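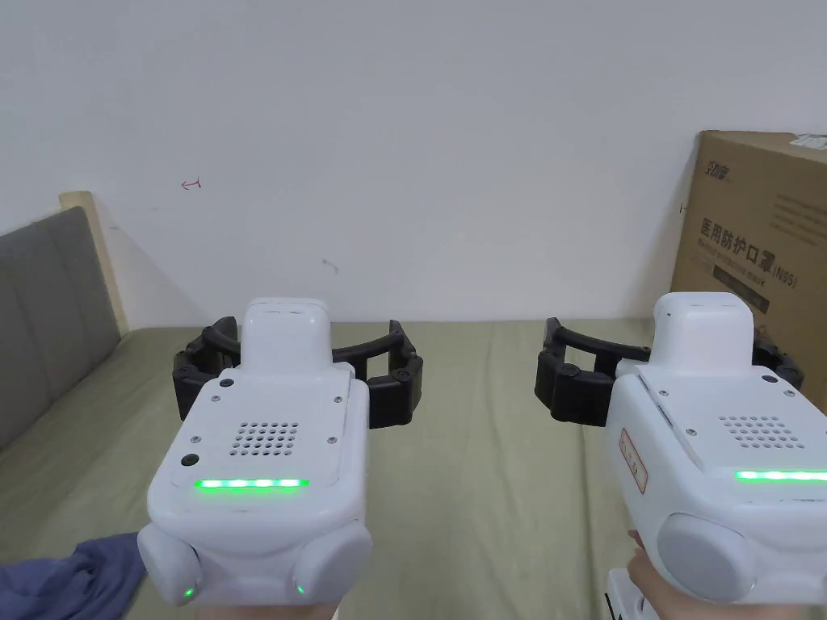
Patching a Hole in Drywall

Last revised 02/01/2022

Scope

The procedure covers holes up to 7 inches across in standard half-inch gypsum board on wood studs. Larger openings should be cut back to the nearest studs and filled with a full panel section; see the Urkside page on panel replacement. Plaster over lath is a different material and is not covered.

Tools and materials

Drywall saw
Utility knife with a fresh blade
6-inch and 10-inch taping knives
Mud pan
Scrap half-inch drywall
Two furring strips, 1 by 3 inches, each 4 inches longer than the height of the hole
Coarse drywall screws, 1-1/4 inch
Paper joint tape
Setting compound, 20-minute
Premixed lightweight joint compound
Sanding sponge, fine
Primer and matching wall paint

Before cutting

Find out what is behind the wall. Outlets and switches directly above or below the hole usually mean cable in the same bay. Turn off the circuit at the panel and confirm with a tester. If the wall backs onto a bathroom or kitchen, look through the hole with a flashlight for supply lines and vent pipe before putting a saw in.

In houses built before 1980, have the wall tested for asbestos and lead before cutting or sanding. Both can be present in the compound or paint even where the board itself is newer.

Step 1. Square the hole

Mark a rectangle that encloses all of the broken board, using a framing square. Cut along the lines with the drywall saw held at a shallow angle so the tip does not reach far into the cavity. Trim torn face paper with the utility knife. Any paper left raised at the edge will show through the finish coat.

Step 2. Install backing

Slide the first furring strip into the opening, vertically, so that half its width sits behind the existing board and half is exposed. Hold it tight against the back of the drywall and drive one screw above the opening and one below. Repeat on the other side. Screw heads should sit slightly below the surface without breaking the paper. If a screw tears through, back it out and set another an inch away.

Step 3. Cut and fasten the patch

Measure the opening and cut the patch 1/8 inch smaller in both directions. Check the thickness of the scrap against the wall. Some older board measures slightly over or under half an inch, and a proud patch cannot be hidden with compound. Fasten it to the backing with four screws, one near each corner, at least 3/8 inch in from the edge.

Step 4. Fill and tape

Mix a small batch of setting compound to the consistency of thick yogurt. Fill the gap on all four sides. Spread a thin bed over each joint with the 6-inch knife, lay the paper tape, and draw the knife along it firmly to press out the excess. Do not overlap tape at the corners; butt the ends. Cover the screw heads in the same pass.

Clean the pan and knives right away. Setting compound hardens chemically and will not soften in water.

Step 5. Second and third coats

When the first coat is hard, scrape off ridges with the knife edge. Apply premixed compound with the 10-inch knife, extending 3 inches past the tape. Let it dry overnight. In November and other cold months, an unheated room may need a second day. Compound that is still damp looks darker than the rest.

Apply the third coat thinner and wider, feathering to nothing at the outside edge. Hold a lamp close to the wall to find low spots.

Step 6. Sand and paint

Sand lightly with the fine sponge, working from the center outward. Stop if the paper tape begins to fuzz. Wipe with a barely damp cloth, prime the whole repair, and paint from corner to corner if the existing paint is more than a few years old.

Common faults

Cracks along the joint: the backing is loose, or the gap was not filled before taping.
Bubbles under tape: too little compound in the bed. Cut out the bubble and recoat.
Shiny or dull patch after painting: primer was skipped.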